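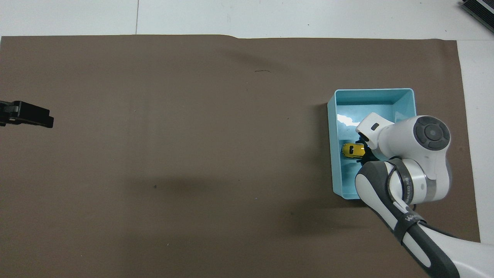
Tags: Automation / Training / Small firms

Toy sorting used to teach robot arms at Droma workshop

A packing firm is teaching robot arms to move small items by having its own staff guide them through the job, one attempt at a time.

Kanaan, which packs mixed goods for toy and gift shops, began the work in March at its Droma workshop. The arms are not given a list of positions to move to. A member of staff steers the arm by remote control, brings the gripper down to an item, closes it and carries the item to where it should go. The movements are recorded together with the view from the cameras, and the recordings are later used to train the software that will run the arm without a person at the controls.

The first tasks are simple ones. In one of them, a small yellow toy car lies in a light blue plastic bin and the operator has to bring the fingers of a white and gray arm down beside it. The bin stands on brown paper spread over a white table. The firm says the paper cuts down glare from the tabletop and is cheap to replace.

A toy car is harder to pick up than it looks. It can land on its wheels, its roof or its side, and each position needs a different grip. The walls of the bin also get in the way. An operator who comes in at the wrong angle will touch the rim before reaching the toy, and has to back out and try again. Those attempts are kept, but they are marked so that the software does not learn from them in the same way as the clean ones.

Kanaan said it had collected around 800 recordings so far for the bin task. It wants at least 300 for each new item before any training run is started. Staff work at the controls for 60 minutes at most and then change over, as the firm found that movements became jerky in longer sessions and the recordings were less useful.

Two ways of showing the task are being tried. In the first, the operator sits away from the table and uses a pair of hand controls. In the second, the motors are set to give way to a light push, and a person takes hold of the arm and moves it directly. Guiding by hand is easier to learn, and new staff are started on it. Its drawback is that the person's own hands and sleeves end up in the camera view, where they will not be when the arm works alone. Most of the recordings for the bin task have been made by remote control for this reason.

The recording software comes from Tastar, which supplies it on a yearly licence. It saves the position of each joint and the opening of the gripper along with the pictures. Kanaan's staff add a short written label at the end of each attempt, saying what the item was and where it was meant to go.

No jobs on the packing line have changed as a result of the work, the firm said. Operators are drawn from the line and are paid at their normal rate, with a small extra payment for sessions in the evening. Several have asked to move to the training bench for good, and two posts are to be advertised there in the summer.

The next stage will use bins holding more than one kind of item, so that the operator has to choose the right one before picking it up. Soft goods will come later. The firm has tried cloth bags and found that the present gripper tends to pinch the fabric and drop it, and it is waiting for a different set of fingers before going further.

A trial on live orders is planned at the Vallent depot, with a member of staff standing by to take over the controls if the arm gets stuck. Kanaan has not set a date for it.

Related items
Vallent depot to add second loading bay
Tastar opens training course to smaller firms
Remote control or hand guiding: operators compare the two
New rules on guarding for shared workbenches

Contact the newsdesk | Terms of use | Back to top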